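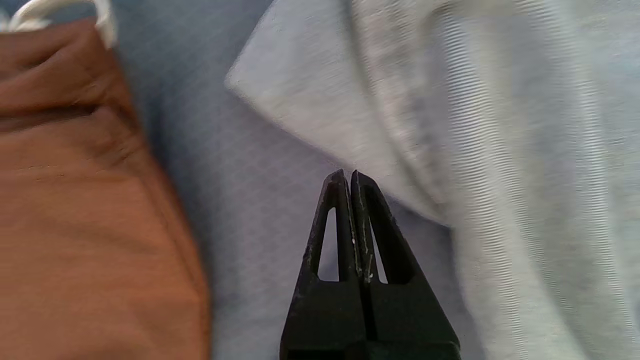 Workshop Tips: Software for Cloth Handling

1. Segment by texture as well as color
A light gray cloth on a light blue surface gives a color threshold very little to work with. The brown drawstring bag separates on hue alone; the cloth does not. Add a local texture channel to the segmenter and weight it higher for pale items. Fine diagonal weaves produce moiré at short range, so blur slightly before computing gradients.

2. Pick corners before edges
Rank grasp candidates in this order: free corner, free edge, ridge of a fold. A corner that throws even a faint shadow on the surface is a good candidate. Ridges inside the cloth are a last resort and often bring up two layers.

3. Mask the fingers
Render the finger model into the wrist view and drop those pixels. Include the cutouts in the mask. Background seen through a slot will otherwise come back as a small separate region, and the planner will try to pick it. Scuffs on the inner faces also register as lint if the mask is drawn too tight. Grow it by 9 pixels.

4. Keep-out zones for cords
Treat a drawstring as an obstacle for the whole cycle, including the retreat. Myrto Drakos sets the zone in Trudura as a polygon that follows the bag mask and updates on each image. A fixed box works until the bag moves.

5. Replan on blur
Compute a sharpness score on the cloth region only. The fingertips move with the camera and will look sharp when the cloth does not. If the score falls under the limit, hold for 200 ms and take another image. Do not average the two.

6. Approach settings
Values in use on the Flulton bench:
Standoff above surface: 170 mm
Settle time before final image: 276 ms
Finger state on approach: closed until the last waypoint
Retry limit: two, then return to standoff

Opening early widens the swept volume and makes contact with neighboring items more likely.

7. Log the rejects
Save the candidates the planner turned down together with the score for each. Periklis Kyriakidis found a sign error in the fold penalty in January from the reject log. The accepted grasps had looked normal.

See also: Calibrating the wrist camera; Naming saved poses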